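How to Repaint a Small Cabinet in a Color You'll Love

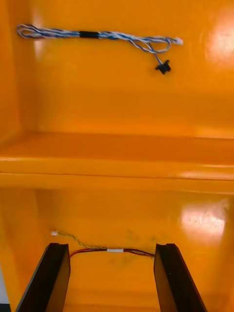
I painted my first cabinet in December, on a whim, and I've been hooked ever since! It's such a fun weekend job, and you don't need fancy tools or a big garage. The hard part for me is always picking the color. If you're torn, go bolder than you think, and remember that a glossy finish will change how the color looks from spot to spot. Look at the orange inside this one: more yellow where the light hits, deep amber in the shaded corners, and almost cream where there's glare on the back wall. I love that, but if you want one even shade all over, go with matte.

What you'll need
Sandpaper, 220 and 400 grit
Primer that suits your surface
Enamel paint
A small foam roller and an angled brush
Painter's tape and a few clean rags

Step 1. Take off the doors and hardware, then wash everything with dish soap and warm water. Let it dry overnight.

Step 2. Sand with the 220 until the shine is gone. Wipe off all the dust (and then wipe again, there's always more).

Step 3. Prime. Start in the back corners with the brush, then roll the flat parts.

Step 4. Brush and roll on 2 thin coats of paint, working from the back toward yourself. Check the can for the drying time between coats, and sand very lightly with the 400 before the second one.

Step 5. Wait before you load the shelves! Dry to the touch is a long way from fully hard, and I've had a stack of bowls stick to a shelf I was so proud of. Give it a couple of weeks if you can stand it.

Heriberto Alvarado
13 June 2021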